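How to view a smallholding without falling in love before lunch

Filed under: Buying land, Guides

The brochure says "a rare opportunity". It will also say "mature woodland", "natural spring" and "scope for improvement, subject to consents", and by the time you have driven up the lane with the window down you'll have named the goats. I have bought one smallholding, sold one, and walked away from more than I care to list, so what follows is the order in which I now do things.

It assumes you're looking at a house with a few acres in Wales or the English borders. Much of it holds elsewhere, but Scottish buying works differently and you'll need someone Scottish to shout at you about it.

Before you go

Read the particulars twice. The first reading is for pleasure. On the second, underline every phrase that could have been a fact and isn't. "Benefits from water" is a good one. So is "access via track", which leaves open who owns the track, who mends it and who is allowed to park a broken horsebox on it.

Ask the agent for these by email, so that the answers arrive in writing:

The title plan and register, including any other titles the land is split across.
Whether the house has an agricultural occupancy condition.
Where the water comes from, and when it was last tested.
What happens to the sewage.
Whether any land is let, grazed on a handshake, or cut for hay by a man called Trefor.

I'm not being funny about that last one. When we looked at Wultis, which was a longhouse and nine acres of optimism, the agent told us the fields were vacant. The fields contained sheep. They belonged to Trefor Parry, who had been grazing there through two previous owners and was perfectly nice about it, and had no intention whatever of stopping. An informal grazing arrangement can be nothing, or it can be a tenancy wearing an old coat. Your solicitor needs to know about it before you exchange.

Next, get the Ordnance Survey map out and look at the contours. Brochure photographs are taken by people who are very good at making a hillside look like a lawn. Lines packed closely together mean you'll be carrying everything uphill for the rest of your life. Look for public footpaths while you're there. A path across the bottom field is no great hardship. A path between the kitchen and the washing line is a different sort of retirement.

Put the satellite view next to the title plan as well. Hedges wander, and fences get put up where the ground is soft enough to take a post.

The first visit

Arrive early and park at the bottom of the lane. Walk up. You will learn more about a track with your feet than through the windscreen, particularly about drainage. If there's a channel down the middle deep enough to keep ducks in, price up the stone.

Wear wellingtons. Agents still turn up in loafers and hope you'll agree to admire the land from the gate. Smile, and keep walking.

Do the land first and the house last. This takes discipline, as there will be coffee in the house. Go round the whole boundary in one direction with the plan in your hand and mark anything that doesn't match: a gate that isn't drawn, a fence set well inside the line, a neighbour's woodpile that has emigrated. Rushes growing in thick clumps mean wet ground. Bracken means the soil is likely to be acid and somebody has lost an argument with it. Nettles by the old pigsty mean there was once a pig.

Find the water source in person. "Spring fed" can mean a tidy covered chamber with a filter and ultraviolet unit, or it can mean a pipe in a bank with a sock on the end. Ask to see the whole run. Ask what happened to it in the last dry summer, then ask a neighbour the same question and compare the answers.

Find the septic tank too. Vendors are oddly vague on this subject, considering. You want to know where it is, where it drains, when it was last emptied, and whether all of it sits on land you'd be buying.

Talk to whoever is about

The most useful hour I've spent on any purchase was leaning on a gate with Rhydian Gwilliam, who farmed next door to the place we eventually bought. He told us the lane iced up below the second bend, that the barn roof had been replaced with whatever was going, and that the previous owners had kept alpacas "until they met them". None of this was in the brochure.

Don't go in with a list. Say you're thinking of buying and then be quiet. If the neighbour says the vendors are "private people", there has been a boundary dispute. Any dispute should turn up on the seller's property information form, and I'd still rather hear it over a gate.

Go back in bad weather

Your second visit should be in the worst weather you can arrange. March is ideal: the grass hasn't started, the ground is as full as it's going to get, and nothing has any leaves on to hide behind. Stand in the yard while it rains and watch where the water goes. If it goes into the barn, look inside the barn.

Try to be there as the light fades. A steep north-facing valley can lose the sun at 2 in the afternoon for a good part of the winter, and you may feel differently about the wood-fired hot tub once you know that. Check your phone signal in every room, then ask what broadband speed they really get. "We manage fine" is not a speed.

Drive the route to the nearest shop, school and doctor at the time you'd be driving it. Ours was ten minutes on the map and twenty-five behind a tractor. I've come to like the tractor.

The sums

Everybody budgets for the house and then treats the acres as free. They are not free. Fencing alone will make you sit down. When we got our first quote for stock fencing the two bottom fields it came to £3605, and that was before gates, and before the contractor had seen the bog.

Make a plain list of yearly costs and be gloomy about all of it: hedge cutting, track repairs, tank emptying, heating oil or logs, insurance for the outbuildings, and the hire of machines you swore you wouldn't buy. Then add 10 per cent for things falling over.

Insurance deserves a phone call before you offer. Odd construction, a wood burner in an annexe, a river at the bottom of the field and a barn with three walls can each make an insurer go quiet. Get a quote on the real building.

If you need a mortgage, tell the lender about the acreage at the start. Some will lend happily on a house with a paddock and lose their nerve at anything that looks like a farm. Ties, uncertain access and a private water supply all slow things down. Use a surveyor who knows rural buildings and owns a coat.

Keep every reply, plan and quote together in one folder per property, with the address on the front. After the fourth viewing they blend into a single damp farmhouse with a stairlift, and you'll be quoting one vendor's septic arrangements at another.

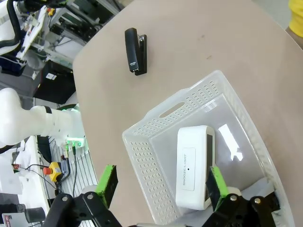
Making the offer

Wait 4 days. I stole this rule from Angharad Rosser, the solicitor who saw us through our purchase and who has watched a lot of people spend their savings on a view. If you still want it after that, and can say why without using the word "potential", go ahead.

Put the offer in writing and set out what it depends on. Mine generally looks something like this:

Vacant possession of all the land, with any grazing ended in writing.
A clear legal right of way for every purpose, including vehicles and services.
A satisfactory water test from an accredited laboratory.
A drainage report.
The things you were told were staying, listed one by one. Field shelters, gates, the oil in the tank and the ride-on mower all have a habit of leaving in the night.

Watch for overage, sometimes called clawback, where the seller keeps a share of any rise in value if you get planning permission later. It may run for decades. Have your solicitor explain what sets it off, and ask for your own ordinary plans, such as a stable or a shed, to be left out of it.

Sporting and mineral rights may also belong to somebody else entirely. It's common in old estate country and often comes to nothing, though it's as well to find out before you meet a shooting party by the compost.

If the answer is no

Leave your number with the agent and be pleasant. Rural sales fall through all the time. Wultis came back to us eight months later at a lower price, same sheep. We'd already bought by then, but I did ring Trefor to see how he was getting on.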